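Chapter 6
Woven Fabrics and the Load They Carry

A woven fabric is made from two sets of yarns crossed at right angles. The warp runs the length of the loom and is held under tension. The weft is passed across it. Most of what a finished cloth will do in use – how it hangs, where it tears, how far it stretches – follows from the spacing of these two sets and the size of the yarn in each.

This chapter deals with plain and twill weaves in bag and cover cloths. Knits are left to Chapter 8. A fabric bag held up off a table hangs from a few points only, and the yarns between those points and the lowest part of the cloth take most of the weight.
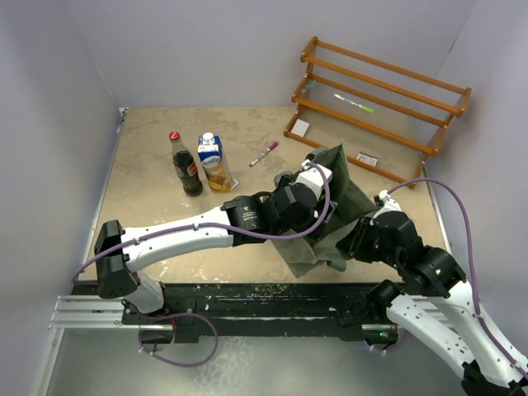 6.1 Terms Used in This Chapter

Yarn count is given in tex, the mass in grams of 1000 meters of yarn. Cover is the share of the surface filled by yarn. Crimp is the extra length a yarn needs in order to pass over and under the yarns it crosses. Bias is any direction that lies between warp and weft; pull at 45 degrees gives the greatest stretch.

Strip tests in this book use a gauge length of 200 mm. Abrasion results are read at 2000 and 3000 rubs. The sample cloths, Sadari (plain weave) and Akel (twill), are listed in Table 6.2 with the method of Mai and Lại.

Before testing, lay the cloth flat without tension on a level surface. Leave it there until it reaches the air conditions of the room, then mark the warp direction. A tabletop with clear space at its center is large enough for most strips.
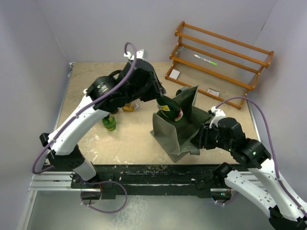

6.2 Plain Weave

In plain weave each weft yarn passes over one warp yarn and under the next. The following row reverses the order.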